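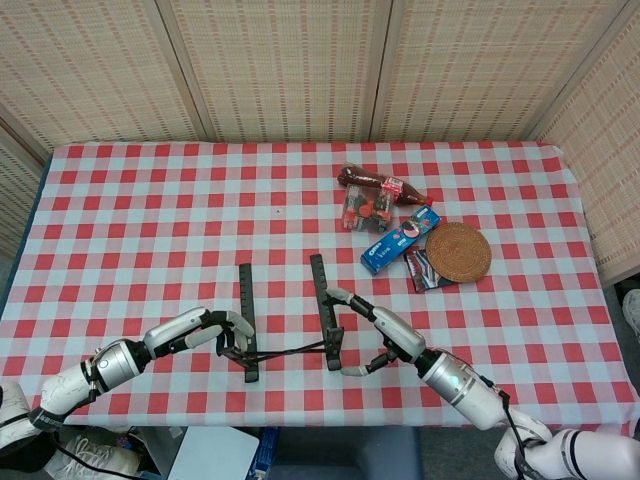
One hand on each side of the stand. Snacks are at the back right.

1/ I run the back room of a grocery and gift shop in Komholm. People keep asking me if a robot could do my job yet, or do their dishes. I've been keeping notes on this since September. Long thread, mute me if you don't care.

2/ Start with the table. Gingham cloth, a black stand with two uprights and a strap between them, a bottle lying on its side, a pack of something in clear plastic, Oreos, a woven coaster, a dark wrapped snack. If you work retail you have handled every one of those shapes before lunch.

3/ Look at the hands. The left one has its fingers around the bottom of one upright, near where the strap joins. The right one has a finger hooked high on the other upright and another down by the base. That is two hands on one object, and that is where I'd look first.

4/ Most of what I do at work takes two hands. Open a carton, hold the flap, pull the insert. Put a hook strip on the end of a shelf. Stand up a display that folds. One-armed machines have been okay at picking things up for a while. Holding a thing with one hand while the other one does something to it is slower to arrive.

5/ The strap is the part I'd worry about. It hangs a little slack between the uprights. Anything that sags moves when you move the rest. Bars are easy to think about and cords are not. Same reason I hate restocking phone chargers.

6/ Second thing is the cloth. A bare steel bench is kind to a robot. A tablecloth slides, bunches up and catches on stuff. Kitchens have cloths. Demo floors mostly don't, so I give some credit for one.

7/ Third is the mix. Glass bottle, cookie box, clear plastic, flat woven thing. Squeeze all four the same way and you will be buying at least one of them.

8/ Now what I've seen away from my own shop. Urkley is the distribution center we order from. They have a picking arm on one line that only does boxed goods. It handles 468 different items and it was down for a while over the winter when the box supplier went to a shinier tape.

9/ The people on that line like it fine. It takes the heavy cereal cases. They still do bags, bottles, anything in shrink wrap, and anything that shows up dented. So the arm has a job, and the job was cut to fit the arm.

10/ Gallegos is a laundromat chain two towns over. They tried a towel folder last year. Towels only, one size, and a person feeds it. It folded 87 an hour on a good day. The attendant told me she is faster but her wrists aren't, and she was sorry to see it go back.

11/ That is a chore machine I would count as working, by the way. Small job, dull job, done well enough. It got returned over the lease price.

12/ Serkach is the one people send me videos of. Two arms, hands with fingers, aimed at homes. The clips show it clearing a dinner table. I went to one of their open days and kept a list.

13/ From my list: cups fine. Plates fine if they weren't stacked. Forks took several tries each. A paper napkin stuck to a plate stopped it completely and a staff member came over and peeled it off.

14/ One table, four place settings, 16 minutes. My nephew does it in three and complains the whole time.

15/ I am not knocking it. The same company could not pick up a fork at all the year before. I just think "can it do it" and "would you let it do it in your kitchen while you're at work" are two questions and the videos only answer the first one.

16/ What I ask now when somebody shows me a robot doing a chore:
- Who set the table up before it started?
- How many tries?
- What happens when it drops something?
- Can it tell that it dropped something?

17/ You can't get any of those from a photo, including the one at the top of this thread. A photo gives you the grip and the clutter. I'd want to see the next ten minutes.

18/ My guess at where things stand, for my own shop:
Moving sealed boxes from a pallet to a cart - yes, if you have the floor space.
Facing shelves - close.
Setting up displays - somebody is working on it, I'd wait.
Bagging groceries - no.
Cleaning up a broken jar of salsa - please call me when that one is real.

19/ For homes:
Vacuuming - yes, for years.
Dishes from sink to dishwasher - slow, with a person nearby.
Folding - towels, sort of. Fitted sheets, no. I can't do those either.
Putting away a week of groceries - no, and I think this is the hard one.

20/ Groceries are hard because nothing in the bag matches. Eggs next to a can next to a bag of grapes. And then every item goes to a different place, and the place depends on what is already in there. I watch customers do it at the register without looking and I still couldn't write down the rules.

21/ Somebody asked about cost. Our owner got a quote for a cart mover. It came with a setup fee and a monthly service charge of $200 on top of the lease, and we would have had to widen the stockroom door. We bought a better hand truck.

22/ Somebody else asked if I'm worried about my job. Some. More about hours than the whole job. If a machine takes the pallet work, that's two mornings a week that belong to a guy who needs them. I'd like that to be part of the talk when these things get priced.

23/ To the person who said fingers are a waste and everybody should use suction cups: suction is great on a flat box. Try it on the woven coaster. Then try it on the strap.

24/ And to the person who said a stand is not a chore. I have put together a floor rack with one hand while holding it up with my knee. It's a chore.

25/ I'm going back to the Serkach open day when they run the next one. I plan to bring my own napkins. If anybody has used the Gallegos towel folder at another location, reply with how long it lasted and what broke first.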